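3.2 Squad selection and travel load

The squad data cover the August training camp and the two away matches that followed it. Coaches at Skarkon named 20 outfield players for the camp, five of whom had not been called up before. Each player's club supplied minutes played over the previous month, and the team doctor, Úna Mac Carthaigh, kept the daily record of sleep and muscle soreness.

We treated a trip as long if the door-to-door time was more than five hours. Players who joined from clubs abroad had made at least one such trip before the first session. Those based at home had made none.
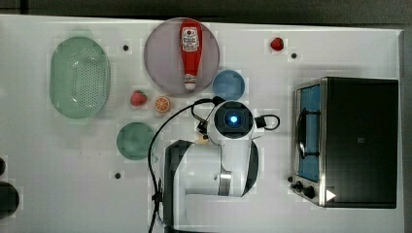
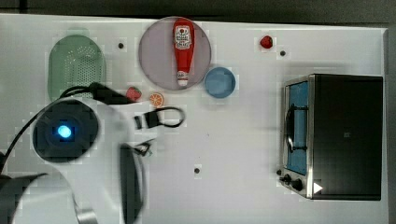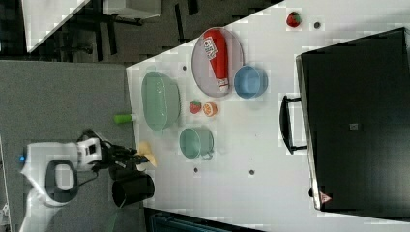
Figure 2. Tabletop with kitchen items and a white robot arm, three views.

Soreness scores were higher in the long-trip group on the first two mornings of camp. By the third morning the groups could not be told apart. New players reported poorer sleep than established ones whether or not they had traveled far, and this lasted until the first match.

Minutes played before the camp had little bearing on either score. The exception was the goalkeepers, who were left out of the main analysis and are reported in the appendix. One forward withdrew with a calf strain, and his records up to that day were kept.

The coaches did not see the scores while picking the team. Breathnach used a similar rule in a study of club sides, where total distance traveled in a season passed 1,000 miles for every squad. Our distances were shorter, and we did not adjust for time zones.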